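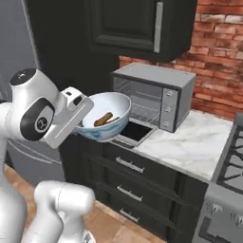
Sealing marble worktops: impregnator or nothing?

fothergill40
We have a honed white marble worktop going in on Tuesday and the fabricator wants to charge extra for a second coat of impregnating sealer. I can't see what it adds. The piece it replaces was granite and never had anything on it. Most of our use is ordinary: hot drinks, chopping, and serving things in ceramic bowls like the marbled blue and white one in my picture. Lemon juice and red wine are my main concerns. Is the second coat worth paying for?

ludgate_stone
Two separate problems there. Staining is liquid getting into the pores, and a sealer slows that down. Etching is acid reacting with the calcite, and an impregnator does nothing for it. Lemon juice will mark sealed marble as fast as unsealed. On a honed finish the mark is less obvious than on polished, so you have already made the more useful choice.

Test the offcut before paying. Put a few drops of water on it and time how long the stone takes to darken. Under five minutes, seal it. Over half an hour, a second coat will mostly sit on top and leave a haze.

Halldóra Vigfúsdóttir
I disagree on the second coat. The water test tells you about water. Cooking oil behaves differently and is far harder to get out with a poultice. I do two coats as standard, wiping off the residue after 10 minutes each time. Haze comes from not wiping.

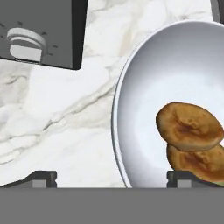 The other thing I would look at is the joint next to the hob. Oil collects there and creeps in from the edge, where the stone is often left raw after cutting. Ask the fabricator whether the cut edges get treated. Many only do the top face.

ludgate_stone
Agreed on the edges. Not on two coats for every slab. I have stripped plenty of over-sealed tops and it is slow work with solvent.

kernora
Has anyone used the sealers sold as permanent? Ours was quoted at 34 a square metre, supply and apply.

ludgate_stone
They last longer. I would not call any of them permanent. Ask what the warranty says about etching.

fothergill40
Tested the offcut. Water darkened it in two minutes, sunflower oil left a ring overnight. I will have both coats and the edges done.

Halldóra Vigfúsdóttir
Leave it a full day before you put anything oily on it. And pH neutral cleaner only, no vinegar.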